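Re: [playfood-swap] One plate, two croissants, what now?

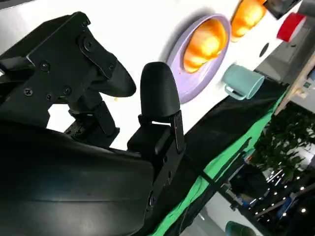 Croissants are the hardest thing in the whole play food category to store, said the first reply to come back on this thread, and I reckon that's right. They roll, they don't stack, and they never go back in whatever net bag they came in.

I'm going to answer at length because I've just spent a good part of the school holidays sorting ours, and I've got opinions now (sorry in advance). Quoting the original so the digest people can follow:

> Hi all, new to the list. I've taken over the toy kitchen for our playgroup and I'm trying to make proper sets out of what's in the tubs. So far I've got the lavender oval plate with an orange croissant on it, and a second croissant that has nowhere to live. Also a red cup with a white rim. Do people keep the food with the plates, or all the food in one tub and all the plates in another? And does anyone bother matching colours? The tubs we've got are the Clindov ones with the clip lids, 16 of them, and half are full of train track at the moment.

Welcome! And yes, people do bother matching colours, and then they have children over and stop bothering.

We tried it both ways. For ages it was food in one tub, crockery in another, and it looked gorgeous on the shelf, but what happened every single session was that the food tub got tipped out on the mat and the plates never left theirs. So you'd have a great pile of pretend fruit and bread and no café. Once I started packing them as meals (a plate, something to go on it, a cup) the kids began setting places for each other without being asked. My favourite order so far was a croissant with tomato sauce for the dog.

So in your shoes I'd put one croissant with the oval plate and the red cup and call that breakfast. An oval plate with a raised rim is perfect for them, by the way. Ours are mostly flat rounds and everything slides off the minute a waiter gets moving. Put the second croissant in a bakery bag with any other bread you dig up. Or find it a second plate, any colour at all, and then you've got breakfast for two and far fewer arguments!

On the ridges: the shiny segmented sort are a pain for grot. Playdough gets down in the grooves and sets like cement. I do mine in a bucket of warm soapy water with an old toothbrush, then leave them on a tea towel overnight. I wouldn't put them in the dishwasher. I did that with a batch of Dromora fruit back in June and the pears came out a very funny shape.

Tubs: the Clindov ones are fine but the clips go brittle if they live in a hot shed. I'd free up a couple by putting the train track in something bigger and uglier. Ours is in an old Van Dijk crate under the bench and the kids can drag it out themselves, which they seem to think is half the fun.

If you're going to label, do a drawing on the front as well as the word. I used Fumix sticky pockets with a card slipped inside so I can change what's in there without scraping glue off with my thumbnail. We had 128 pieces of food at the last sort and I only kept 61 of them out. The rest went in the roof and I swap a few over each term. It sounded mean when I suggested it, but they play longer with less, and pack-up has dropped from a full-blown sulk to one song.

What I still haven't cracked is cups. They wander off to the sandpit and they come back scratched, if they come back. If anyone has a system for cups I'd love to hear it, even if it's just tying them to the table.

I've also got a spare teapot (no lid, bit faded, pours beautifully) if you'd like it for your breakfast set. Happy to post, just email me off list with an address.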